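Stavside Hall Sorts Out Its Small Stuff

September 17, 2023

The Great Stavside Tidy has reached the games cupboard, and the games cupboard is putting up a fight.

Residents have been promised a clear hall since February, when the door of the cupboard was opened for a box of dominoes and took most of an evening to close again. Balls, it emerged, were the chief offenders. They had been stored in plastic bags, the bags had been stored in other bags, and the whole arrangement had been stored on top of the dominoes.

Na-rae Hyun, who drew up the new system, wants small balls in open baskets and bags kept apart from whatever used to be in them. Her sorting sheet runs to 6 pages and has a section on knots. "People twist the neck of a bag and think they've put something away," she said. "They've made a lump."

Paper goes down on the table before anything is sorted, a rule borrowed from the neighboring hall at Wasdale, where they learned about table polish the expensive way.
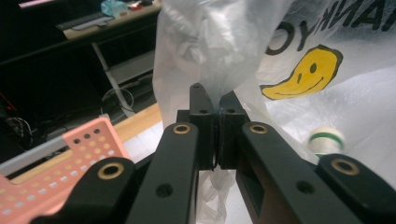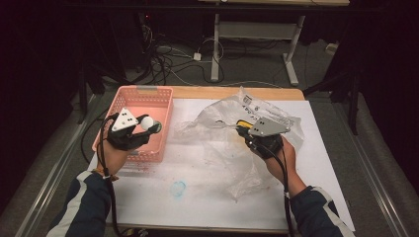 Games cupboard sorting at Stavside: a plastic bag held at the neck, top, and a small white ball over the pink basket.

Progress has been respectable. Two shelves are now fit to be seen, and the dominoes are back in circulation, less one double five. Anyone who has it is asked to leave it on the windowsill, and no questions will be put.

Opinion is divided on what to do with the bags themselves. Hyun favors folding them flat. A rival party favors stuffing them into one large bag, the method that got the cupboard where it is today.

Sorting continues at the hall until the last of the 49 items on the list is crossed off. The craft drawer is next, and glitter has been mentioned.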